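**Handheld gripper demonstration** is a way of gathering examples for a robot learning system in which a person does the task with a gripper held in each hand, or in one hand for simpler jobs. The robot itself doesn't have to move at all. What gets kept is the path of each gripper, how far its fingers are open at every moment, and the video that goes with it. A learning system later studies many of these recordings and tries to produce the same kind of movement with a robot arm.

The method has become popular for work with cloth, bedding and other soft things, and it's easy to see why people get excited about it. A person can pick up a pair of grippers and begin showing useful motions on the very first morning!

## Background

Older ways of teaching a robot by example mostly used the robot. In *teleoperation*, a person steers the arm from a distance with a controller or a matching pair of lead arms. In *kinesthetic teaching*, the person takes hold of the arm and pushes it through the motion. Both give very exact records, but both tie every example to one machine. Handheld grippers loosen that tie. The fingers are shaped like the fingers on the robot, so what the person manages to grasp is something the robot has a fair chance of grasping too.

Cloth is one of the best tests of the idea. A mug keeps its shape when it's lifted, while a shirt takes a new one every time it's touched. There is no single "correct" place to grab, and the right next step depends on where a hem or sleeve has ended up. Rules for this are painfully hard to write down. Examples are much easier to come by, and people are wonderfully good at supplying them.
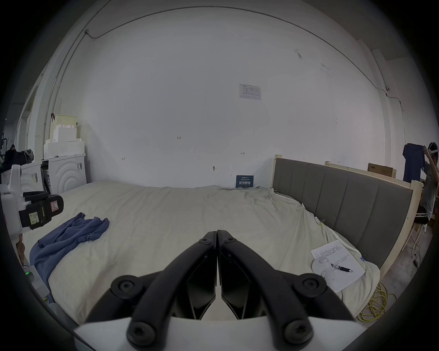
## Setting up a session

Most groups work from a task sheet that gives the starting state, the end state and anything the demonstrator should avoid. A typical entry for cloth might read:

> Start: garment dropped on the bed, any shape. End: garment flat, long edges lined up with the side of the mattress. Don't touch the cloth with bare fingers once recording has begun.

The starting state matters a great deal. If every example begins with the garment in the same heap, the system learns that heap and little else. Demonstrators are therefore asked to drop, toss or twist the cloth differently each time. Golnar Amini, who wrote the task sheets for the Pradier bedding project, called this "earning your mess," and the phrase has stuck with other teams.

Beds are a popular work surface. They're wide and low, and they give a little under the grippers in a way that a hard table doesn't. They also bring a real difficulty, as the fingers can catch the sheet along with the garment. Pradier's sheets list this as a separate fault, marked *double pick*, so that the recordings can be found again and used for teaching the system what to avoid.

## Technique

New demonstrators tend to move the way they would with bare hands, and that's too fast. A gripper has two fingers and no sense of touch to pass back to the skin, so the person has to watch the tips closely and let each grasp settle before lifting. Common advice includes:

- Come in low and at an angle, so the tips slide along the cloth.
- Close fully before any lift.
- Keep the idle gripper near the work and open, ready for the second grasp.
- Pause briefly at the end state.

Two-handed work is where the method really shines. One gripper can anchor a corner while the other searches for its partner, and the timing between them comes through in the recording. Getting that timing by programming each arm on its own is slow going.

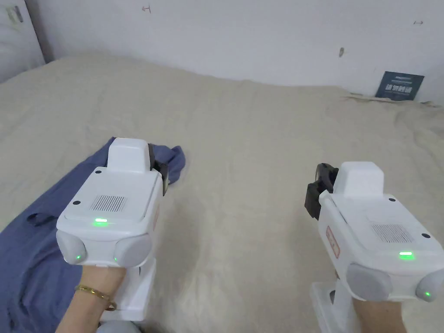 Femke Van Loon, who trained demonstrators at Gesex, taught people to begin with the hand they don't write with. Her reasoning was that the weaker hand gets sloppy late in a session, and giving it the first grasp keeps it in practice. Other trainers disagree and let people choose, on the grounds that a natural choice gives more varied data. The question hasn't been settled.

## Quality checks

Recordings are reviewed before they're used for training. In the Pradier project, one August batch held 200 recordings, of which 191 were kept. Reviewers looked for lost tracking, double picks and attempts that stopped short of the end state.

Not every flawed recording is thrown out. An example where the cloth slips and the person calmly picks it up again can be worth more than a clean one, because it shows how to recover. Nermin Kahraman argued for keeping these in a group of their own, and the Altel team later took up the same practice. Of the 191 kept by Pradier, 11 were filed as recoveries.

## Lifting and spreading

The first lift is often treated as a small task in its own right. Raising a garment by one pinched fold lets the rest hang, and gravity does part of the sorting: sleeves drop, hems separate, and the next good grasp comes into view. It's a lovely trick, and anyone who has sorted laundry already knows it. 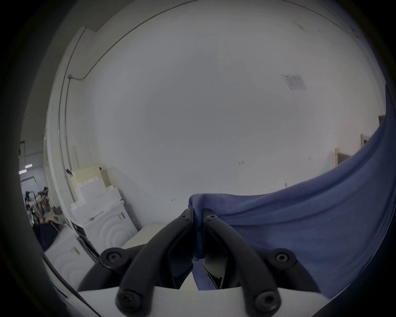 *A fold of blue cloth held between the fingertips of a handheld gripper.*

## Limits

A human arm can reach poses that a robot arm can't, so some recordings can't be replayed as they stand. Teams handle this by checking each path against the robot's reach, or by asking demonstrators to keep their elbows in. Weight is another concern. Holding a gripper out over a mattress is tiring, and Latrice Haverford's notes for Azimi recommend short rounds with breaks between them.

## See also

- Imitation learning
- Teleoperation
- Deformable object handling
- Bimanual manipulation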